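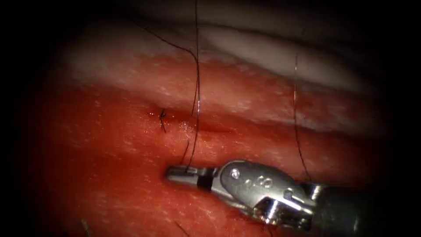
Escribo esto deprisa porque entro en media hora y si no lo apunto hoy no lo apunto nunca. Llevo desde marzo con la sutura, casi todas las tardes, y tengo la libreta llena de flechas que ya ni yo entiendo.

Primero lo del nudo. Mi problema de siempre: tiro demasiado. Aprieto como si cerrara una bolsa de basura y claro, el tejido se frunce, sale ese pliegue feo al lado del punto. Lorna Moffat me lo ha dicho ya no sé cuántas veces – aproximar, no estrangular. Los bordes se tienen que tocar, nada más. Si el tejido se pone blanco alrededor del hilo, fuera y otra vez.

Ayer deshice tres seguidos. El cuarto lo dejé, más por cansancio que por otra cosa.

Los cabos. Yo los dejaba larguísimos, por miedo a que se soltara todo. Lorna los quiere cortos pero no al ras, que luego se deshace el nudo y a ver quién lo encuentra. En casa uso hilo negro, siempre negro. Probé uno azul clarito que me regalaron y no veía nada, sobre todo cuando mojo la almohadilla.

Que esa es otra: mojarla. En seco todo es facilísimo. El hilo se queda donde lo pones, la aguja no resbala, te crees un genio. Le echas agua con un poco de jabón y se acabó. Además brilla, y con el flexo encima el brillo te come justo el borde donde quieres entrar. Ahora pongo la lámpara de lado y algo mejora. Algo.

La almohadilla es una Plokden, la de tres capas. La compré por catálogo y tardó muchísimo. La capa de arriba ya está hecha un colador, tengo 17 líneas numeradas con rotulador en la tapa de la caja, con la fecha y si quedó bien o mal. Gana mal. La primera que compré, una Genden, era más blanda y se rasgaba al segundo pase; la tiré sin pena.

Material que tengo ahora mismo en la mesa, por si alguien pregunta otra vez en los comentarios:

Portaagujas, el corto. El largo se lo presté a una compañera y no ha vuelto
Pinza con dientes y pinza sin dientes
Tijera (la buena, no la de la cocina)
Hilo negro, dos grosores
Bandeja de horno vieja, para que no se encharque la mesa
Toalla debajo

La aguja. Entrar a noventa grados, lo sabe todo el mundo, lo dice el primer párrafo de cualquier manual. Y luego voy y entro de lado. Me pasa sobre todo en el extremo izquierdo de la herida, el punto de arranque, porque la muñeca no me gira bien hacia ese lado. Solución provisional: giro yo la bandeja. Lorna dice que al paciente no lo voy a poder girar. Pues ya, pero de momento la bandeja sí.

Y seguir la curva, no empujar recto. Si empujas recto el agujero se agranda y queda un ojal. Esto lo entendí de golpe el otro día, con la radio puesta, sin pensar demasiado. A ver si dura.

El hilo largo, lo que más me desespera. Se engancha en todo, en la pinza, en la esquina de la bandeja, en la manga. Lo que hago es tirar de él poco a poco y dejarlo siempre al mismo lado, lejos de la herida. Medir antes el cabo que voy a necesitar también ayuda. Y no mirar el hilo, mirar la aguja – me cuesta un montón.

Cuentas, para quien las quiera: más de 500 nudos desde que empecé, contando los de la cuerda atada a la silla. Sí, los primeros fueron con cordel de embalar, en el respaldo de la silla, viendo la tele. Lo recomiendo igual. Los dedos aprenden solos y el cordel es casi gratis.

Lo que queda pendiente para esta semana: la continua, que la llevo fatal, se me afloja a la mitad y al final tengo que ir recogiendo tensión punto por punto. Y hacer algo con la mano izquierda, lo que sea, aunque sea sujetar bien la pinza. Estrella me pasó unos apuntes suyos en un cuaderno cuadriculado, muy buenos, con dibujos. Todavia no los he pasado a limpio. Si me deja los subo.

Me preguntaba alguien si merece la pena comprar el kit completo de 70 euros. Yo no lo haría al principio. Una almohadilla decente, un portaagujas que cierre bien y hilo, mucho hilo. Lo demás se va viendo segun lo necesitas.

Me voy que pierdo el autobús. La bandeja se queda sin fregar.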